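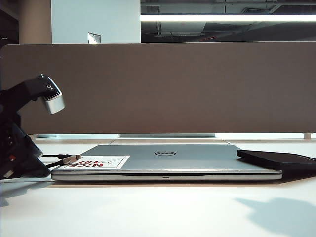 Clastton Recreation to Certify Its Own Group Fitness Instructors

2022-07-16

Clastton's recreation department will begin training and certifying its own group fitness instructors in September, ending a long wait list for morning and evening classes at the Dravus Street center.

The department has relied on instructors who earned their credentials elsewhere, usually in a larger city, and then applied to teach part time. That supply has dried up. Four instructors left during the past year, two of them for full-time jobs outside fitness, and the center dropped its Monday strength class and both of its water exercise sessions in the spring.

At the end of June, 411 people were waiting for a place in at least one class. The longest list was for the beginner strength class for adults over 60.

"We have the rooms and we have the people who want to come," said Kulsoom Bukhari, the department's fitness coordinator. "What we don't have is anyone to stand at the front at 6:30 in the morning."

The new course runs for 21 weeks, with one classroom evening and one practice session each week. Trainees will study basic anatomy, class planning, injury prevention and how to adjust exercises for people with joint problems or limited balance. Each trainee will assist an experienced instructor before leading a full class alone.

CPR and first aid training is included. Trainees who already hold a current card can skip that unit but will still have to pass the practical check.

Bukhari wrote most of the course outline with Rusnák, a fitness education company that has run similar courses for private gyms. Rusnák will supply the textbook and grade the written exam. The practical exam will be held at the center, with one outside examiner and one instructor from the department.
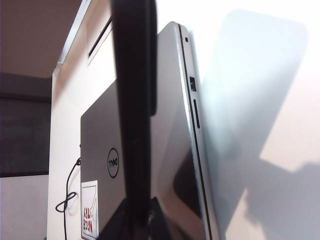

The course fee is $640, payable in two parts. Anyone who goes on to teach at least two classes a week for a year will get the full amount back in their paychecks over that year. Instructors currently start at $27 a class, and the department said that rate will stay the same through the end of next spring.

The certificate will be good for teaching at city facilities only. Graduates who want to work at a private gym may need a further exam, depending on the gym. Bukhari said the department looked at offering a course with wider recognition but found that it would have nearly doubled the fee and pushed the start date into next year.

Some current instructors had asked whether they would have to take the course too. They will not. Their existing credentials will be accepted until they expire, and after that they can either renew them as usual or sit the department's exam without taking the classes.

There is room for 16 trainees in the first group. Applicants must be 18 or older and should have attended group classes somewhere for at least six months, though not necessarily in Clastton. No college coursework is needed. The department will hold short interviews in August and ask each applicant to lead a five-minute warm-up of their choice.

Part of the startup cost is being met by a grant of $3188 from Dekosus, the company that services the center's exercise equipment. The money will pay for a set of light dumbbells, resistance bands and a portable sound system to be kept in the practice room. The rest comes from the department's existing training budget, which went mostly unspent last year.

Classes that were dropped in the spring will not all return at once. The Monday strength class is expected back first, with a trainee assisting. Water exercise needs an instructor with an added pool safety credential, and the department is still advertising for one. In the meantime, the warm pool will stay open for unsupervised exercise on weekday afternoons.

People already on a wait list do not need to sign up again. They will be contacted in the order they registered, by email or by phone if no email address is on file, and will have five days to accept a place.

Application forms for the instructor course are available at the front desk of the Dravus Street center and at the main library. Completed forms can be dropped off at either location. An information evening will be held in the center's upstairs meeting room during the first week of August, with the exact date to be posted at the front desk.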